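How many hand-guided demos before I switch to remote control?
Asked by Liliana Ferraro, October

I've been teaching our arm to pick up felt pouches and drop them in a bin, all by grabbing the wrist and walking it through the motion. I love it! You feel the joints go light and off you go. But I'm at 71 demos now and the policy still hesitates right before the grasp, sort of hovering over the pouch. My hands are also in the wrist camera view for a good part of each recording. Should I keep going by hand, or start over with a leader arm or a controller? Two-finger gripper, one wrist camera, one fixed camera. I'm using Jarman to record, if that matters.

2 answers

Meirion Ruddock

Switch. Hand guiding is fine for waypoints but no good for learning from video. We did 277 by remote for a drawer task and it was great.

Angharad Humphreys

Oh, I had the exact same hover, and it's such a fun one to chase down! Don't throw your 71 away yet. Play a few back at half speed and look only at the last second before the fingers close. Mine had a little pause in nearly every one, where I let go of the wrist to reach for the close button. The policy had learned my pause perfectly – it was the best thing it had learned.

Your hands in view are the bigger problem, and Meirion is right about that part. At run time there are no hands, so the camera is looking at something it never saw in training. What I do now is a mix, and it goes like this.

1. Guide the arm by hand for the start pose and the drop pose only, and save those as points. Takes a few minutes and it's still the nicest way to get a feel for the reach.

2. Do the real demos by remote, watching the wrist view instead of the arm. It's weird for the first ten minutes and then it clicks. You start lining things up between the two green pads without thinking about it, and if you can't see the pouch in that view, the policy can't either. Keep your stop buttons where you can slap one without looking. My wrist view takes in a lot more than the job: 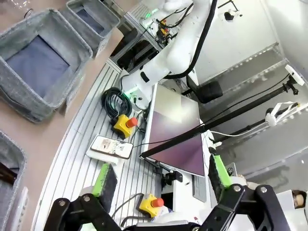
3. Leave the background alone between sessions. I tidied my cables halfway through a batch once and had a rotten afternoon. If you do want it to cope with clutter, move things on purpose, a bit every few demos.

4. Close the fingers while the wrist is still settling, in one smooth go. Throw out any take where you stopped to think.

With that I had a good grasp at 89 demos, on a softer object than yours, so I'd guess you're closer than you feel. Try a small batch first and compare before you commit to a big one. And please post how it goes, I want to know if the hover disappears!

Comment from Liliana Ferraro: The pause is there! Almost every take. Recording a remote batch tonight.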